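Visit to the Kemen test hall, Jellcombe
Report for the members of the handling safety group

Our group went to Jellcombe on a Monday in June, 13 persons in total, to see how Kemen writes and checks its rules for robot hands that work with household objects. The invitation came from Inmaculada Ortuño, who is responsible for test procedures there. I took the notes, and I ask the members to forgive my English where it is not elegant.

We were received at nine in the small meeting room beside the hall. Before any machine was shown we had to read and sign the visitor rules, one page only. Stay behind the yellow line, keep bags on the hooks, do not speak to the operator while the lamp is on. Mrs Ortuño told us that the earlier version had six pages and that visitors signed it without reading. I think many of us recognised our own workplace in this.

The first part of the morning was about simulation. At Kemen no grasp is tried in the hall before it has been run in the simulator, and the rule has no exception, also not for customers who are in a hurry. The procedure is named Gimino, after the software in which the scenes are built. Each object family has its own sheet, with the permitted contact areas, the highest closing force and the positions in which the object must be tested. For cups and mugs the sheet asks for upright, upside down and lying on the side, and always with at least one other object near.

We spent a long time with the lying mug. A finger inside the opening is permitted, but the sheet says that the closing force must then be lower than for a grasp from outside. Pulling on the handle alone is forbidden for ceramic. One of our members asked why, as people do it every day, and the answer was that a person feels when the mug begins to turn and the hand in question does not feel it early enough.

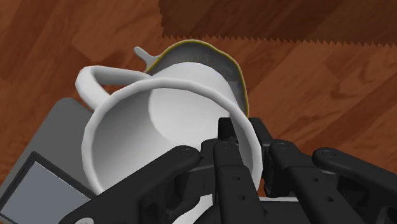
Simulator view: black multi-fingered gripper at a white mug on its side, gold-rimmed pitcher behind.

The second object is also part of the rule. Kemen records a contact with the neighbour as a fault even when nothing falls. Loukia Margaritis, who reviews the runs, explained that this was difficult to introduce, for the success figures became worse in one week and the management was not pleased. The review list for the present hand has 2,364 runs, and she looks personally at every run marked as a fault. The others are checked by sample, 40 from each 300.

I found good that the reviewer is never the same person who prepared the scene. In our own company we say this also, but in holiday time we forget it.

After coffee we went into the hall. The cell has a fence on three sides and a light curtain on the fourth. We saw the start procedure, which takes four minutes and is read aloud from a card by one person while a second person does the steps. It looked slow to me at first. Mr Benítez from our group, who has worked with presses for many years, was of the opinion that it should be even slower at the point where the fence key is returned.

There was one matter on which we did not agree with our hosts. After an emergency stop the operator at Kemen may restart alone if the cause is clear to him. Several of us would ask for a second signature – we do so on our own lines. Mrs Ortuño wrote the remark down and promised an answer in writing.

Points I would like to discuss at our next meeting:
One-page visitor rules, with the long text kept for staff.
Contact with a neighbouring object counted as a fault.
Separate persons for preparing and reviewing.
Start card read aloud.

Lunch was in the canteen, and the bus left at half past two. Members who want a copy of the blank object sheet can write to me; the filled sheets may not leave Kemen.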